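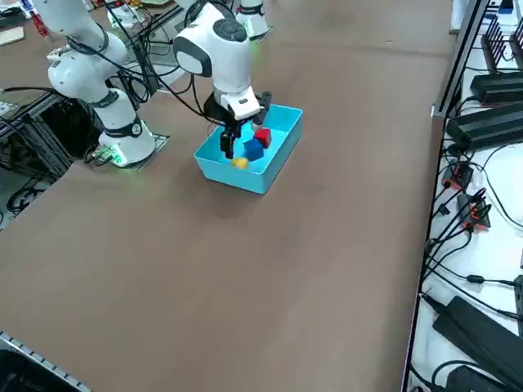 Fuad Shiferaw had promised his mother a machine that could tidy a kitchen, and what he had on Monday morning was a machine that might tidy three toys.

"It's a start!" he told her down the phone.

"Can it do my spoons?"

"Not spoons. Spoons are thin, and they shine, and they lie on top of each other." He was grinning all the same. Hostwood had given him 90 days and a brown table, and he'd have paid them for it (he hadn't mentioned this to Hostwood). "But a cube, Mum! It can look at a cube and go and get it!"

She had run the shop in Workudville for 20 years and had put away every tin in it by hand. She wanted to know how long a cube took.

"Seven seconds. On a good go."

"I'd sack it."

He laughed so hard he had to put the phone down on the bench. When he picked it up again she was still talking, something about Gashaw, the cat, who had been at the bread. Run 621 was ready. He switched her to speaker and pressed the key.

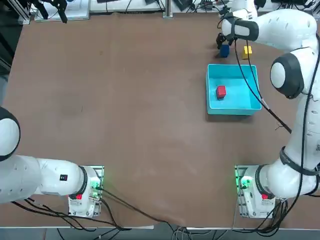
"What's it doing now?" she said.

"Thinking about the blue one."

"What is there to think about?"

He tried to explain. You had to choose which side to come in from, and how far to open your fingers, and how hard to squeeze, and she did all that with a jar of jam in each hand while telling a customer about her knees. He was in awe of her, really. Every week at this table he was a bit more in awe of anybody who had ever laid a fork beside a plate.

"So when does it come to the shop?"

"October, maybe. To look at the shelves."

"Only look?"

"It might move a tin."

She was quiet for a moment, and he heard the shop bell go behind her.

"Bring it on a Tuesday," she said. "I'll leave it the beans."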